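Hada Travel > Press Room > Festivals & Events
Print this page | E-mail this page

HURER TOWN FAIR: DATES, ACCESS ARRANGEMENTS AND TICKET ALLOCATION CONFIRMED

HADA, 2021-05-11. The Hada Regional Tourism Office has confirmed the operating plan for the Hurer Town Fair, which will be held over three days in July. The plan sets out daily capacity, ticketing, road closures and transit service for visitors.

Capacity and ticketing

Daily attendance is limited to 3,198 persons. The limit applies to the fairground on the east bank and does not include the old quarter, where admission remains free and unticketed. Fairground tickets are issued by date and entry period and are not transferable between days. A block of 300 tickets per day is reserved for residents of Hurer and can be collected at the town hall on presentation of proof of address. Reserved tickets not collected one week before opening day will be returned to general sale.

Program

The opening procession leaves Hassanpour Square at 6 p.m. on the first day and follows the river road to the fairground gate. Daytime events in the old quarter include folk dance, a horse parade and a craft market with 23 licensed stalls. Evening concerts take place on the fairground stage and end at midnight. The fireworks display on the closing night will be launched from the west bank. The footbridge will be closed to pedestrians from one hour before the display until the bridge inspection is complete.

Food and drink

Stall operators must hold a temporary food permit valid for all three days. Glass containers are not permitted on the fairground. Drinking water points are located at the main gate, beside the first aid post and behind the stage.

Transportation and parking

The river road will be closed to private vehicles from noon until 1 a.m. each day. Visitors arriving by car should use the Grukum park-and-ride lot, from which shuttle buses run every 15 minutes. The shuttle fare is included in the fairground ticket. Old quarter visitors without a ticket may buy a single fare on board. Accessible parking is available behind the town hall and must be booked in advance.

Contact

Media accreditation requests should be sent to the Hada Regional Tourism Office press desk. Accreditation does not include parking.

Filed under: Festivals, Hurer, Visitor Information
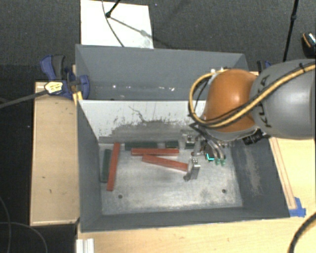
Recent releases

Grukum park-and-ride lot: summer opening hours
Hassanpour Square paving work completed
Hurer river walk: revised trail map available
Hada hotel occupancy report, first quarter
Craft market licenses: how to apply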